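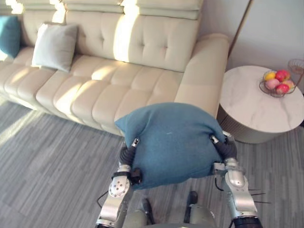
How to clean and feed a cream leather sofa which gets sun every day?

Asked by Yurani Tello, 19 September 2023

Hello to all. We have a cream leather sofa with buttons in the back cushions and deep seams in the seat. It stands in the sun for a good part of the day. I bought it second-hand in July from a family in Idley, and they could not tell me what they used on it before.

My problems are these. In the seams there is a grey line which does not come away with a dry cloth. The leather on the sunny side feels more stiff than on the other side. I also see one place on the armrest which is a little yellow — maybe from hands or hair, I don't know.

In the shop they offered me Vatenel leather milk and also a Pruminau cream. The Vatenel is cheaper, but on the bottle it says "for aniline leather" and I am not sure what kind I have. Can I use simple soap? I do not want to make it worse. Moving the sofa to another wall is not possible, because there is the radiator.

2 answers

Elvira Alvarado

First find out which leather it is. Put one drop of water in a hidden place, for example low down at the back. If the drop stays on top, the leather has a protective coat and you can clean it with a damp cloth and very little mild soap. If the drop goes in and makes a dark spot, it is aniline or similar, and then please keep away from soap and water. Most pale sofas I have met were the coated kind, but do the test.

For the seams I use a soft toothbrush, almost dry. Hoover first with the brush head, otherwise you only make mud. Work on a short piece, wipe it with a clean cloth, go to the next one. The buttons are slow work also. Do not pull on them.

The yellow place is probably grease from skin. Clean it the same way, gently, on 2 or 3 different days. If it is still there after this, the colour itself has changed and cleaning will not help. A repairer can put new colour on one part. My brother-in-law paid 40 pounds to Guzmán for an armrest, but this was some years ago and it was a small chair.

About the sun: a cream does not protect much. A thin curtain does more, or a light blanket over that end when you go out. When you put on the cream, use a small amount and do the whole sofa, not only the stiff side — otherwise it can look patchy. I do mine every 4 months.

User leatherette14

baby wipes. used them for years on mine no problem

Comment from Elvira Alvarado: I would be careful with this. On coated leather the wipes can make the surface sticky with time, and then the colour comes off exactly where you sit.

Comment from Yurani Tello: Thank you both. I did the test with the drop and it stayed on top, so I will begin with the soap and the toothbrush on the short end. Is dish soap mild enough or must it be a special one?

Comment from Elvira Alvarado: Dish soap is too strong for me. I take the liquid one for wool.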